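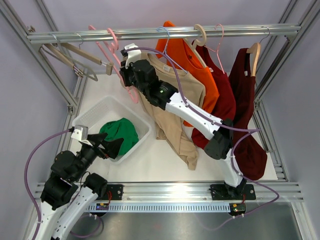 Home Style Money Food Travel Subscribe

The Capsule Closet Will Not Save You

By Agata Leone

January 30, 2023

Every January my inbox fills up with people who want me to own less. They are very polite about it. They would like me to own less by buying a planner, or an online course, or a set of matching hangers, and they would like me to start before February, when the discount runs out.

The capsule closet is an old idea with a new price tag. You pick a small number of clothes that all go together, you get rid of the rest, and you stop thinking about what to wear. The number changes depending on who is selling. The one I was pitched most often this winter is 40 pieces, shoes included, underwear not. A stricter version from a company named Pisora allows 13 per season and sends you a text on Sunday night telling you which of them to put on in the morning.

I tried the Pisora plan for a month. It costs $842 if you take the full package, with the color reading and the two video calls, and I took the full package because I wanted to be fair. My color reading said I was a "soft autumn." I have been told by earlier readings that I was a winter and, once, a fish belly. The woman on the first video call was kind and had clearly done this many times that day. She asked me to hold up each thing I owned and say how it made me feel. Most of my clothes make me feel dressed.

The claim at the heart of all this is that choosing clothes wears you out. You have a limited supply of good decisions in you each day, the story goes, and if you spend one on a sweater you won't have it for your job. I have heard this repeated as plain fact in every class and on every sales call. I have never met a person who made a bad call at work because she had looked at two sweaters first. What wore me out was laundry. With 13 pieces you wash all the time, and when the one pair of pants that goes with everything is in the machine, nothing goes with anything.

Then there is the matter of where the rest goes. Pisora mails you a bag. Its website says the contents are "rehomed." I asked what that meant and got a link back to the same page. I asked again and was told that the partner handling the bags was changing and details would follow. They have not followed. My guess is that a good part of it ends up baled and shipped, like most castoff clothing that gets picked up for free, but it is a guess, and I would be happy to be shown otherwise.

A rival called Cellik skips the calls and sells an app. You take a picture of everything you own and it builds outfits for you. Loading my closet took most of a weekend. The app then suggested I buy a camel coat. I told it I had a camel coat. It suggested a different camel coat – a longer one, on sale, from a shop that pays the app when you click. I am told this can be turned off in the settings. I found the switch, turned it off, and was offered boots.

The free advice isn't much better. Turn all your hangers backward, flip one when you wear the thing on it, and throw out whatever is still backward at the end of the year. Fine, but I own a black dress that I wear to funerals. By the hanger rule a good year is exactly the kind of year in which I should get rid of it.

I don't doubt that some people are happier with fewer clothes. I have friends who did a big clear-out after a move and talk about it fondly. But they did it once, with trash bags, in an afternoon, and paid no one. A few of them have also filled the closet back up, which doesn't seem to bother them. The trouble for the people selling the capsule is that a thing you do once is a poor business. So there are seasons now, and refreshes, and a yearly membership, and in the Pisora member forum there are more than 1000 posts under the heading "What should I buy to finish my capsule?"

I canceled in week five. It took two emails and a chat window. The bag they sent me is still under the bed with my winter boots in it, and it's a decent bag, with a good zipper.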